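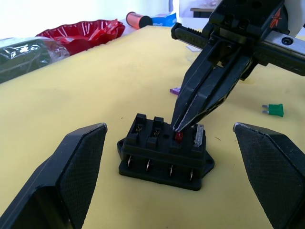
The Case for the Boring Drawer

By Teófilo Mamani
August 25, 2025

My county library in Ulldale now lends cake pans, fishing rods and a ukulele with 45 minutes of lessons on a card. I have no quarrel with the ukulele. My quarrel is with the people who wrote to the paper in April to say that a library should stick to books, as if books were what they'd come in for. Most of them come in for the air conditioning. So do I.

What I'd like to see lent out is duller still: spare parts. Every house has a drawer of them, and it's always the wrong drawer. I own eleven hinge pins and no hinge. My neighbor Jhosep Henao has the hinge, I'm fairly sure, along with two fuses for a car he sold years ago. We have each paid shipping on things the other was storing for free.

The usual objection is cost. The county spent $2,000 on a new sign for the Olszewski branch, which was already findable, being the only building on the road with a flag. Half that would buy shelves and a great many small envelopes.

The other objection is that people won't bring things back. Well, no. It's a screw. Let them keep it, and ask for a different one next time they clean out the garage.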